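Notebook -- clothes table, September, started 9:40

Plan for today: finish the fold / bin routine on the soft stuff, write down sizes properly this time, sort out what goes back in the cabinet and what is rag now. Prob won't get to all of it.

Table wiped, left to dry before any fabric went on. Last week's lint was everywhere and the dark cloth picks it up like tape.

Garments so far:
pink one -- soft, creases if you look at it. Laid flat and smoothed it is 65 cm across the widest part, forget the length, didn't write it down
dark gray cloth -- holds a fold better, slides on the pink one though
Fenholm towel -- too thick, out of the set
Nornby shirt, still in its bag, not opened

Fold A (halves, then thirds) is fine on the gray. On the pink the last third springs back open every time unless you press along the crease and wait a bit. Fold B (sleeves in first, roll from hem) better but slow. Wrote 11 next to fold B on the whiteboard and now don't remember if that was tries or seconds. Assume tries. Redo.

Starting state matters more than I had it down for. If the two pieces get dropped seperately they land apart and it is an easy start. Dropped together, gray ends up over the pink and you have to get the top one off first w/o dragging the bottom one along. Want the second kind. Rule from now on: both in one armful, drop from elbow height, no fixing it afterwards.

10:25 bin. Standing it upright means reaching over the rim and everything goes in as a lump. On its side, open end toward the clothes, you can slide a folded piece straight in and it stays folded. Keep it on its side. Needs something behind it so it doesn't creep, tried a book, ok for now.
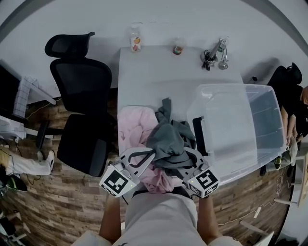
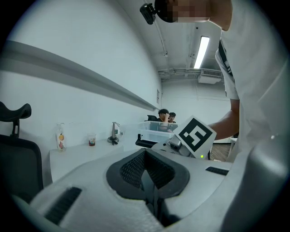
Clothes table with the bin on its side (first), and the mesh chair end of the room (second).

Weights, kitchen scale, after lunch:
pink 300 g
Nornby shirt in bag 325 g, bag included, so not really comparable. take it out of the bag
gray -- scale timed out twice, batteries

Things at the far end of the table by the wall should go on a shelf before the next round. Not in the way of folding but they are in the way of spreading anything big, and I don't want a bottle going over onto clean cloth. Same for the chair, push it back toward the desk, sleeve length pieces hang over that side.

2:15 second go with fold B on the pink. Roll is tighter if the hem is doubled under first, one hand width. Came out of the bin still rolled, good. Left it overnight to see if it relaxes -- ask me tomorrow.

Iletti hangers came, wrong width, shoulder bumps on anything thin. Send back. Kettani order (the second bin, w/ lid) still not here, chase it.

To do
batteries for scale
redo the fold B count, write the UNIT this time
measure length of pink
find one more soft piece, not a towel, not dark
tape line on the table for where the bin mouth goes
wash the gray, it has chalk on it from the whiteboard ledge (marker dust? whatever it is)

Stopped 4:30. Lights off, bin left in place.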